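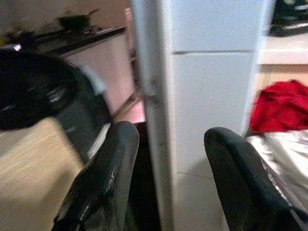
Faut-il vraiment laver une veste en toile cirée ? Le moins possible, et jamais en machine : une éponge, de l'eau froide, un peu de patience, et la veste vous enterrera.

J'ai acheté ma première veste huilée il y a un peu plus de six ans, dans une petite boutique de Salinas qui sentait la cire, le cuir et le café réchauffé. C'était une Clidel, modèle long, vert presque brun, avec des poches si profondes que j'y retrouve encore des tickets de caisse de cette époque. Je l'ai payée 49 euros parce qu'elle avait déjà vécu, que la doublure bâillait à l'aisselle et que personne d'autre, ce jour-là, n'avait voulu l'essayer. Neuve, la même en valait 800, somme devant laquelle je serais sortie à reculons en remerciant poliment.

Je l'ai aimée tout de suite, et comme on fait souvent avec ce qu'on aime, je l'ai d'abord maltraitée. Un programme délicat, trente degrés, une noisette de lessive pour lainages (je me croyais prudente !) et elle est ressortie molle, grise aux coudes, avec des auréoles qui dessinaient un archipel dans le dos. La cire était partie. Le parfum aussi, d'ailleurs, et c'est peut-être lui qui m'a manqué le plus.

C'est à Hernotberg, pendant des vacances de juillet où il a plu sans discontinuer, que j'ai appris à la réparer. L'atelier Jonton y recire les manteaux des marcheurs depuis longtemps et laisse volontiers les clients regarder. On commence par brosser à sec, sans appuyer, en insistant sur les ourlets où la terre se loge. On passe ensuite l'éponge humide. On laisse sécher une nuit entière, sur un cintre large, loin de tout radiateur – et il faut résister à l'envie de tricher.

Vient alors la cire. La boîte trempe dans une casserole d'eau chaude jusqu'à ce que le contenu devienne liquide et doré comme une huile de cuisine. On la prend avec un chiffon de coton, un vieux tee-shirt fait très bien l'affaire, et l'on travaille par petites surfaces, les épaules d'abord, puis les manches, puis les coutures, qui boivent toujours davantage qu'on ne l'imagine. Évitez l'intérieur des poches et le velours du col, sous peine de vous coller les doigts pendant tout l'hiver. Un coup de sèche-cheveux pour faire pénétrer, encore une nuit de repos, et la couleur remonte, sombre, profonde, un peu inégale.

Cette inégalité, j'y tiens beaucoup. Les vestes neuves ont quelque chose d'intimidant, une raideur d'élève le jour de la rentrée, et il leur faut bien 5 hivers pour prendre le pli de vos coudes et la forme de vos mains. La mienne porte maintenant deux pièces à la manche gauche, dans une toile qui n'est pas tout à fait du même vert. La couturière de l'atelier m'avait proposé d'attendre le bon coloris ; j'ai préféré repartir avec, et je ne l'ai pas regretté une seconde.

Pour l'été, rangez-la suspendue, dans une housse en coton, à l'écart des pulls clairs. J'en ai sacrifié un, crème, à col rond, qui ne s'en est jamais remis et que je porte désormais pour repeindre les volets.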